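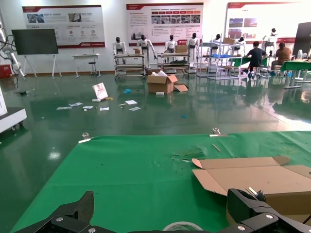

作業台。緑の布をクリップで留めてます。右は開いた段ボール箱

カテゴリ:暮らし・家事 > 引越し・梱包
キーワードで質問をさがす 検索

緑の布、テーブルに敷くとずれる&シワになる

フリマの発送作業用に台に布かけてます。今は金属のクリップ2個で奥側だけ留めてる状態。箱を組み立てるとき布ごと引っぱられて地味にストレス。両面テープは跡が残りそうで嫌です。あと布に段ボールの粉がつくのも気になる。洗濯していいのかも不明(タグ切ってしまった)。予算は2520円まで。いい方法ありますか、急ぎめです

回答1
滑り止めシートを下に敷く。100均のでOK。網目のやつ。うちはそれで全然動かなくなりました。

回答2
クリップ奥だけだと手前から浮きますよ。手前と左右も留める。ただ天板の厚みで合うサイズ違うので先に測ってください。
粉は洗濯の前に外ではたく、またはコロコロ。素材わからないなら水で手洗い、色落ちするかもなので最初は端っこだけ濡らして白いタオルで押さえてみて。色がつくようなら他の物と一緒に洗わないほうがいいす。
シワは霧吹きして一晩つるしとけばだいたい取れる。アイロンかけるなら低温で当て布。
それとFellineのフェルトマット、16ミリ厚のを使ってたけど厚すぎてカッターがやりずらかった。薄いのがいいとおもう。

回答3
布やめてビニールクロスにしたら?拭くだけだし。Zolloraで2月に買ったやつまだ使えてます

質問者からのお礼
滑り止めシート買ってきます!クリップも足してみます。ビニールは夏に腕がはりつくのでパスで…

最終更新日:2021-09-05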